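**Poltari House Tenants' Group - minutes, February 2022**

Chair: Jitendra Bisht. Apologies: the Purnach flat, again.

**1. Last minutes.** Accepted with one correction. The bike rack was described as "finished". It has been changed to "begun".

**2. Money.** We hold $356. The quote from Goel for repainting the stairwell is around $1,000. Discussion was short.

**3. Lost chargers.** The drawer in the common room no longer closes. Jitendra proposed that every cord, plug and power adapter without a known owner go into one open basket on the white table, where people can see it and feel guilty. Carried, with one abstention from a member who believes most of them are his.

Agreed:

- cords to be coiled before they go in, loosely, and not wound round the brick until they split
- anything with a label stays with its label, readable or otherwise
- unclaimed items go to e-waste in July

The member from unit 2 asked whether the basket could have a lid. It could not.

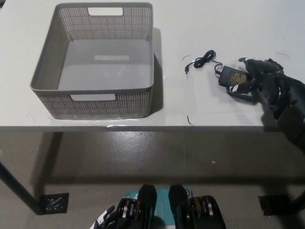

*Item 3: the grey basket, with a black adapter and its coiled cord beside it.*

**4. Table.** To be wiped more often. There was hair on it. A roster was suggested and the room went quiet, so Jitendra will do it until July.

**5. Other business.** Cevance have billed us $319 for the gutters. The treasury can cover this once, and then we can all admire the stairwell as it is.

Meeting closed when the biscuits ran out.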